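Zolano kitchen handling project
Equipment and procurement report, second period
Prepared by Margit Bognár for the Simau program office

1. Status

The period covered the equipment plan for the second bench and the review of spending on the first. Bench one is in regular use on tableware and produce tasks. Bench two has a table and a power supply and nothing else. The purchase order for its arms is ready but unsigned, pending the decision requested in section 6.

Of the equipment budget, 40 percent is spent, 28 percent is committed under open orders, and the rest is unallocated. The committed share includes the controller cabinet from Deák, which was ordered early on the advice of their sales office. Their lead time is currently 12 weeks. A cabinet ordered after the arms would have left the arms in their crates for most of the summer.

2. Arms and grippers

Two suppliers were asked to quote for a matched pair of arms. Sakari quoted for arms, mounting plates, cabling and a first set of spare parts. The other quote was lower on the arms alone but left out the mounting plates and charged separately for the software license, renewable each year. Over the period of the grant the two totals come out within 5 percent of each other. We prefer Sakari on grounds of spares: bench one uses the same joint modules, and one shelf of stock can serve both benches.

Grippers should be budgeted as a consumable. The original plan treated them as capital items bought once. Finger pads wear at the tip, and the wear shows first on tasks with hard, thin rims. Replacement pads were bought three times during the period from the small purchases line, which was never meant to carry them. A separate line is proposed in section 5.

3. Cameras and mounts

Each bench needs a camera at every wrist and at least one fixed camera with a view of the work area. The wrist cameras for bench two are included in the Sakari quote. The fixed camera is not, and we intend to buy the model already in use so that the calibration routine can be kept as it is. One spare of each type is requested. A failed wrist camera in May stopped work on bench one until a replacement could be borrowed from another group.

The mount for the fixed camera was made in house at low cost. It drifts when the bench is bumped and has to be recalibrated. A bought bracket with a locking joint is included in the new estimate.

4. Task props

Props are a small part of the budget but have taken more staff time than expected. Plates are handled on edge and by the rim, and small differences in rim thickness change the grasp. When a plate is broken or discontinued, the substitute has to be measured before it goes on the bench. We now buy plates, racks and similar items in duplicate and keep the second set boxed. Both benches will draw on the same list, so that results can be compared between them.

The dish rack task is the reference case for sizing the second bench. It needs reach across the full length of the rack, clearance above the plates, and room in front for a plate lying flat. 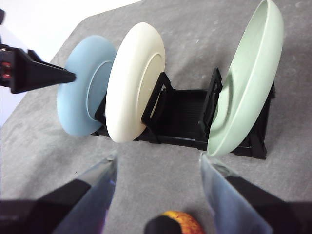

Plates and rack on bench one: 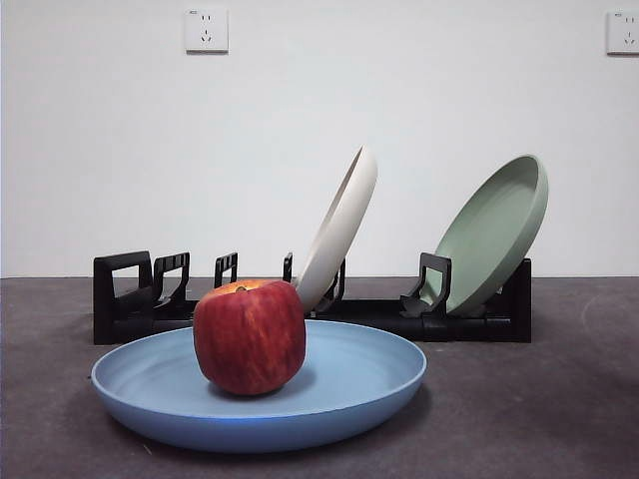
On the present table the working depth is adequate for one rack and one flat plate. It is not adequate for the planned task with a tray alongside, and the table for bench two was therefore bought in the deeper size. The difference in price was minor and was met from the furniture line.

5. Proposed changes to the budget

Finger pads and gripper spares: new line, funded from the unallocated share.
Spare cameras: one wrist, one fixed, from the same source.
Props: existing line kept, duplicates included.
Travel to the Deák site for acceptance testing: reduced to one person.
Software licenses: no change if the Sakari quote is accepted.

No increase in the total is requested.

6. Decisions requested

Approval of the Sakari order is needed before the quote expires at the end of the month. A new quote would be priced on the next list, and Sakari has told us to expect an increase on joint modules.

Approval of the gripper line can wait for the next review. Until then pads will continue to be charged to small purchases, with a note on each invoice.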